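Equipment Review: The Holtano Two-Arm Tabletop System for Household Clearing Tasks

Prepared for the Trenville Residential Services Review

Summary of findings

The Holtano system is a pair of motorized arms intended for light chores at table height: clearing wrappers, gathering cutlery, folding small cloths and moving dishes to a tray. The manufacturer describes it as suitable for assisted-living kitchens and small staff rooms. We tested it over 4 weeks to answer a narrow question, namely whether it could take over any one chore from the staff who now perform it.

Our conclusion is that it cannot yet do so without a person close by. It completed some tasks well enough to be of interest, and we recommend a further trial when the next version of the software is available. We do not recommend purchase at this time.

Scope of the review

We limited the trial to four chores, each carried out at a standard dining table: clearing litter, stacking bowls, wiping a marked area and folding dishcloths. Loads above the rated limit, hot liquids and glassware were excluded at the request of our insurer. Delivery and setup were handled by Pascual, the regional dealer, and took one morning. The unit occupies more space than the brochure suggests, and two of our smaller kitchens could not accept it at all.

A total of 758 attempts were logged. An attempt was counted as complete only if the operator did not touch the items or stop the arms. This is a stricter rule than the one used in the manufacturer's own literature, and readers comparing the two should bear it in mind.

Clearing litter from a table

This was the chore in which our staff had the greatest interest, as it is performed many times a day and requires no particular skill from a person. It is also harder for a machine than it first appears. Snack packaging has no fixed shape. A wrapper that has been crumpled once will not look the same when it is crumpled again, and thin film tends to cling to whatever is next to it.

The work can be judged from a table where a red snack wrapper stands upright in front of a yellow plastic bowl, with more crumpled packaging piled to the right. The upright piece presents two sides to the fingers and is about as convenient a target as this chore offers. The pile is another matter, with a torn white paper packet lying over part of a green-and-yellow box.
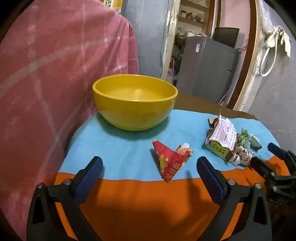

Results for litter clearing

Single pieces standing clear of their neighbors were picked up reliably. The textured finger pads held paper and card firmly, and we recorded few drops once an item was off the table. Stiff card gave the best results of any material in the trial.

Piles were less satisfactory. The system frequently took two pieces together, which we accepted, or closed on the tablecloth, which we did not. On several occasions the cloth was drawn toward the arms and the container moved with it. The safety stop worked correctly each time. We would advise any site repeating this trial to clip the cloth at the corners or to remove it.

Flat wrappers were the weakest point. Film lying against the cloth was usually missed on the first attempt, and the software would then repeat the same motion in the same place until the operator intervened. A table that a member of staff could clear in 40 seconds took the system roughly 4 minutes, and the flat pieces were often still there afterward.

Stacking, wiping and folding

Bowl stacking was the most dependable of the remaining chores. Wide plastic bowls with a rounded rim gave no difficulty. Shallow plates were not offered to the system after the first week, as the fingers could not get beneath the edge.

Wiping was adequate on a bare surface and poor at corners. The arms apply even pressure across the marked area, but they do not return to a spot that remains dirty. Staff who inspected the tables afterward asked for them to be wiped again in most cases.

Folding was completed only when the dishcloth was first laid out square by hand. Since laying out the cloth is the greater part of the job, we do not regard this as a saving.

Comparison with the Premus unit

A single-arm unit from Premus was reviewed under the same rules last November. It is slower and has a shorter reach, and it was unable to attempt folding. Its fingers are narrower, however, and it was noticeably better at lifting thin film from a flat surface. The Holtano system is the stronger product overall – particularly with bowls – but sites whose main concern is litter may wish to see both before deciding.

Noise, cleaning and upkeep

Noise was acceptable during the day and was the subject of complaints after 9 p.m. The finger pads collect crumbs and grease and need to be wiped down after each session. Replacement pads are supplied by the dealer and can be fitted with an ordinary screwdriver. One pad was replaced during the trial at no charge.

Recommendation

The system should remain under supervision wherever it is used. Sites with a suitable table and an interested member of staff may apply to take part in the second trial, for which the dealer has agreed to lend the same unit. Applications should state the size of the table, the type of covering normally used and the hours during which the room is occupied.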